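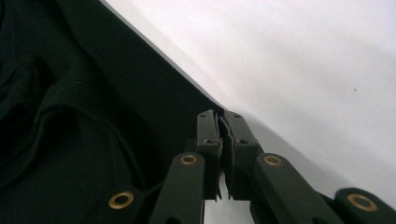 Figure 9.1 Gripper fingers lined with gray foam, closed on the edge of a piece of black fabric.

Chapter 9
Chores and Soft Goods

After reading this chapter you should be able to:
Explain why rigid parts and soft goods are treated as separate handling problems.
Break a household or shop-floor chore into steps a machine can be tested on.
Read a success rate and say what it leaves out.
Compare the cost of a failed attempt in a home with the cost of one in a plant.

9.1 The State of the Question

Machines have washed clothes in ordinary homes for decades. They fill, heat, turn, drain and spin without anyone standing by. The work on either side of the wash has changed much less. A person still sorts the load, turns sleeves right side out, carries the basket, folds, and puts things away. Most of the hours in laundry are spent on these steps, and they are the ones this chapter is concerned with.

The same split appears on the shop floor. At the Gristano linen plant in Plomen, washing, pressing and the folding of flat sheets have long been done by machine. Sheets are all alike, and a worker feeds each one in by two corners. Garments go to a different room. When we visited in June, a folder on the garment line was expected to finish 175 pieces an hour, shirts and smocks mixed, in whatever condition they came out of the dryer.

Can a machine do that worker's job yet? The short answer is that it can do parts of it, slowly, and that the parts do not yet add up to the job. The rest of the chapter gives the longer answer.

9.2 Rigid Parts and Soft Goods

A steel bracket has the same shape in the bin, in the gripper and in the fixture. Once a machine knows where one face of the bracket is, it knows where all of them are. Chapter 4 made heavy use of this fact, and so does nearly every assembly cell in service.

Cloth breaks the rule. Lifting a shirt by its hem changes the shape of the whole shirt. The collar may end up inside a fold, or one sleeve may slide under the body. A full description of the shirt's position would need the location of every point on it, and most of those points are hidden at any given moment. Planning methods that work well for the bracket have little to hold on to.

A second difference is contact. A rigid part is usually picked up from the sides with clear space around it. Cloth lies against the table, or against more cloth. To pick up one layer, a finger has to get under an edge or pinch up a ridge without catching the layer beneath. People do this by feel, rubbing finger and thumb together to check how many layers they have. Many grippers have no such sense, and rely on soft pads to keep hold of whatever comes between them.

9.3 Finding a Place to Hold 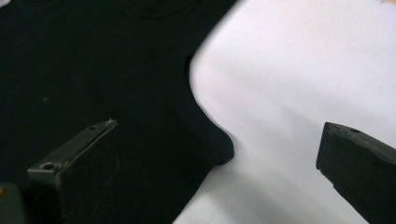

Before a machine can fold anything it must choose a grasp point, and the choice depends on what it can see. Edges against a plain background are the best case. Features inside the outline, such as seams, hems and necklines, are harder, and dark cloth makes them harder still. The black garment in Figure 9.2 shows both conditions at once. The outline of the short sleeve stands out sharply against the white work surface, and a simple program could trace it. Inside the outline there is very little to go on: a faint curved line near the top may be a seam or a neckline, and a single still image does not settle which. The gripper is open, with one finger over the body of the garment and the other over the white surface to the right of the sleeve.

Figure 9.2 A black short-sleeved garment lying flat, gripper fingers open.

A designer has several ways to deal with missing detail. The lighting can be lowered to one side so that ridges cast shadows. A depth camera can be added. The machine can also move the cloth a little and look again, which costs time but often reveals a corner that was hidden. Section 9.6 compares the three.

9.4 What Counts as Done

Reports of chore-doing machines often give one number. That number should be read with care. Consider a trial run at the Ruchti workshop, where a two-armed cell folded towels from a flat start. It was given 600 towels and dropped or misfolded 5 of them. The same cell was then given 300 towels in loose heaps, and it failed often enough that the trial was stopped early. Both results are correct, and they describe different tasks.

When you meet a success rate, ask these questions of it:

What was the starting condition, and who set it up?
How many kinds of item were used?
How long did one attempt take?
Was a retry counted as a success?
Who cleared the failures?

The last question matters most in a home. A plant has staff on the floor, and a jammed shirt takes one of them a moment to clear. In a house the owner is the only staff. The Maltetti case at the end of this chapter follows a home folding unit through its first year and sets its purchase price against the minutes of attention it needed each day.

9.5 Breaking a Chore into Steps

Take the folding of one T-shirt from a basket. Written for a person, it is a single instruction. Written for a machine, it has at least the following steps: separate one item, lift it clear, identify it, find two points to hold, spread it, lay it flat, smooth it, make each fold, and move the result to a stack without undoing it.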